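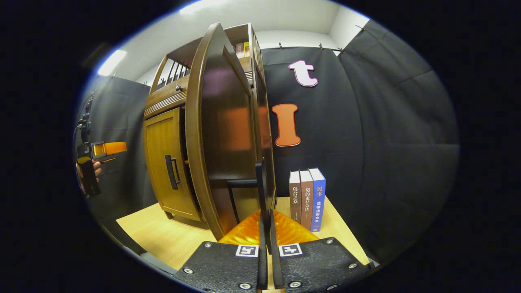 June, hand grippers at the bookcase station

Morning, 10:20

Okay, writing this down while I still remember it, mostly for Jianhua, who takes over the station after lunch, and partly for me, because I went looking for my notes from the last time I did this job and there weren't any. (Yes, Dragica, I know.)

The grippers have been on the bookcase job all week and the complaint is the same one every time: the finger opening reads fine for the first stretch and then starts wandering. Rosaura plotted it last night and you can see it plain as day. Fully closed should sit at zero, and by the end of a long session it's sitting somewhere else. Not by a lot! But enough that the tracking software thinks the fingers are open a crack when they're shut tight on a book.

My first guess was the markers, the little square ones up in the inner corner of each finger plate. I wiped both with a dry cloth, checked the corners with a fingernail for lifting, and they were stuck down flat. So much for that. I did leave the amber piece behind the fingers alone, because last time I rubbed it with the wrong cloth and fogged it, and I'd like to stay friends with everybody.

Second guess was the screws, and there we go. Three on each plate, and on the right finger the lowest one turned with barely any push on the key. The other two on that side weren't much better. The left was fine, all three. So the right plate has been rocking a tiny bit whenever someone pulls on that cabinet door, and the marker rocks along with it.

What I did, in order:

Backed all three right side screws out and cleaned the old thread lock off with a pick. This took forever, it was baked in there like sugar.
Pushed the plate up against its stop and held it while I ran the screws in by hand, bottom one first.
New thread lock (the Vodora stuff in the small bottle, top drawer), one drop each, then snugged them down a little at a time, going around twice.
Left it clamped for 20 minutes and had coffee.
Ran the open and close routine and saved new end points for the pair.

Don't copy the old end points back in from the shared folder. I nearly did.

11:50

Back at the table with it. I'm using the big curved door for the test since that's the one that loads the fingers sideways. The flat door down on the left with the dark bar handle is an easy pull and it never shows the problem, so please don't test on that one and tell me everything's great. After the door I did the books, standing at the right side of the cabinet, spines out. The blue one is the tallest and it's a good one for checking grip, you feel it right away if the plates aren't meeting square.

Marleny read the numbers out from the desk while I opened and closed. 78 cycles and the closed value came back to the same place each time, or near enough that she got bored and started reading them in a funny voice. I wanted to go to 580, which is what Guo asks for after any finger work, but my wrist had opinions. Jianhua, could you finish those this afternoon? Split them with somebody.

Things I noticed and did not fix:

The short bracket partway up the black rod. I put a key on it and got a hair of movement, I think. Could be me. Have a look with fresh eyes before anyone tightens it, it shifts the view if it goes on crooked.

The textured faces on the plates are going to need replacing at some point. Duván has asked Trulero twice for a price on spares and I'd rather have a set in the drawer before we need it.

The second gripper, the one with the orange finger, is due the same screw check. I haven't touched it. Same key, and I'd guess the same story, but write down which screws were loose before you turn anything, please, so we can tell if it's always the right side. If it is, I want to talk to the Jorinthorpe folks about a locking washer.

12:15

Left on the bench: the key, the pick, what's left of the Vodora bottle (low, I put it on the order sheet). New end points are saved under today's folder with my initials. Rosaura is going to rerun her plot on tonight's sessions and stick it in here on the next page.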